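How to Sort a Mixed Box of Small Parts at Home

Filed under: Workshop, Storage
By Sille Ásgeirsdóttir

Anyone who repairs things ends up with a box. Mine came from an estate sale in Windeck and held screws, springs, switches, connectors, fuses and a lot of things I had to look up. I put off going through it until March, and then it took two evenings. The method below is the one I settled on after doing it badly first.

What you need

A table you can leave alone overnight
Shallow trays or bins, at least 4
A larger tray for the unsorted pile
A magnet in a plastic bag
Small zip bags and a marker
A notebook

Step 1. Set up the table

Clear everything off. Coffee cups and mail will end up in the way. Put a lamp on the side opposite your writing hand so your own shadow doesn't fall on the work. If the floor is carpeted, lay down an old sheet, as small springs vanish in carpet.

Pour out only a couple of handfuls at a time. A full box dumped at once is hard to look at and harder to put back if you need the table for dinner.

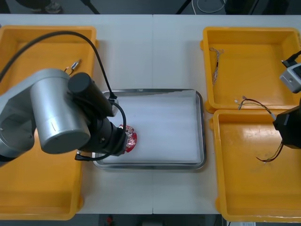
Where you put the unsorted parts matters more than what you put them in. I used to keep them at my left elbow and reach across myself all evening, and my shoulder let me know about it. A metal tray in the middle with yellow bins out to the left and right is a good arrangement, and it works the same for left-handed people. Any color of bin will do as long as dark parts show up against it. Esben Juhl sorts on baking sheets lined with white paper, which costs almost nothing, though the paper slides unless you tape it.

Step 2. Make the first pass fast

The first pass has only a few groups. Mine are fasteners, electrical, mechanical and unknown. Don't read part numbers yet. Don't test anything. If you can't place a part after a quick look, it goes in unknown and you move on.

Use the bagged magnet to pull steel screws and washers out of the pile. Turn the bag inside out over the fastener bin and they drop off. Keep the magnet away from old tapes, mechanical watches and anything else that might mind.

Throw out stripped screws, corroded battery contacts and cracked plastic as you go. Old batteries don't belong in the household trash in many places, so set them in a jar with tape over the ends until you can take them in.

Step 3. Split each group

Take one group at a time and put the others off the table. Fasteners split by type first and then by length. Electrical parts split into things that switch, things that connect, things that move and everything else.
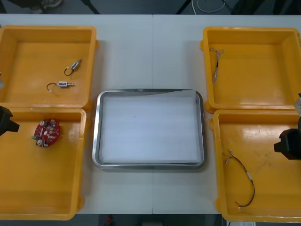
Parts with wires attached should be kept loose in the bin until the group is finished. If you wind the leads tightly around the body they can break at the joint, and you won't find out until you need the part. One gentle loop is enough. Leave any connector on the end where it is, even if you have no use for it, as it can help you identify the part later.

My box gave me 7 bags of electrical parts and far more fasteners than I will ever use. Morfudd Morgan took the wood screws.

Step 4. Deal with the unknowns

Give yourself one evening for these and no more. Check for printed numbers with a magnifier, and wipe the part with a dry cloth before deciding there isn't one. Write down what you find in the notebook before you search for it. I had one switch marked 1398 and nothing else, and it is still in the unknown bag. 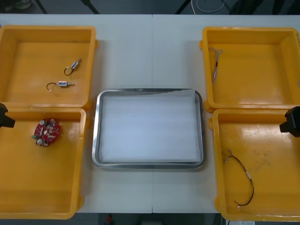
Solenoids kept together in one bin, leads left on.

Step 5. Bag and label

Write on the bag before you fill it. The label should say what the part is, the size if you know it, and where it came from. "Spring, short, desk lamp" is fine. Put the bags upright in a drawer or shoebox like file cards, with the labels facing you.

Go through the unknown bag once a year. Parts that have been there through two rounds can go to a repair café or in the scrap.

Updated November 6, 2020: added the note about batteries.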